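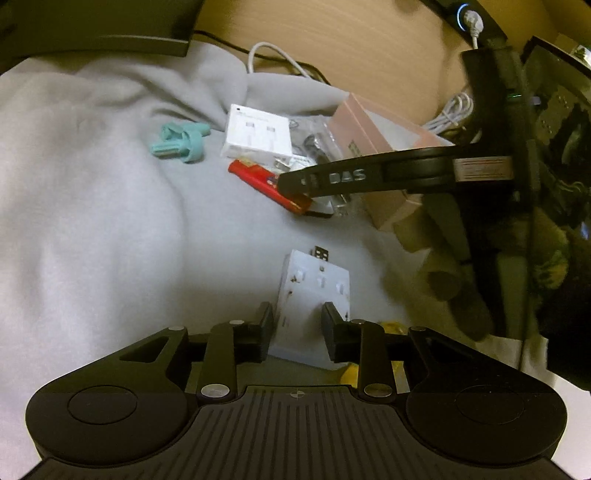
Fig. 1. A multi-port USB hub, stood on its end.

Week 7 notes: Shared lines and the "up to" number
Mpho Nel, Consumer Claims and Evidence

Reading for this week: the Hallton report, first half only. Skip the foreword, it was written by the sales side.

Last week we looked at battery life claims. Speed claims work in much the same way, and they fool the same people, me included. A hub is the small case. Several ports feed one plug, so whatever the plug can carry has to be shared out. The box usually gives you the top figure for the whole thing and lets you assume it belongs to each port. Home internet is the large case, and it is where the money is.

Take the Starkside plan from the handout. The flyer promised "up to 773" megabits per second. The Plumstead households who kept logs for us got a middle value of 537 in the early morning and nearly 4 in the worst evening hour. All of those numbers fit the flyer. So would zero. A claim that no result could break is not telling you much, and you should ask why it was printed in such large type.

Some cautions before you get too pleased with yourselves. The logs came from people annoyed enough to keep logs. Several tested over wireless, two rooms from the router, which says as much about the walls as the line. Assunção argues that the evening drop is mostly a home wiring problem. I don't buy it – the drop comes at the same hour in every house – but our data can't rule it out and your essay should say so.

Terms to know: peak rate, shared capacity, contention, middle value (median), self-selected sample.

For next class
Find one "up to" claim on something you already own. Write down what result would prove it false. If you can't think of one, write that down, and then rewrite the claim so that it could fail.

Essays are due December 9, 2019. Late ones lose a grade. Screenshots of speed tests with no time shown will not be counted as evidence.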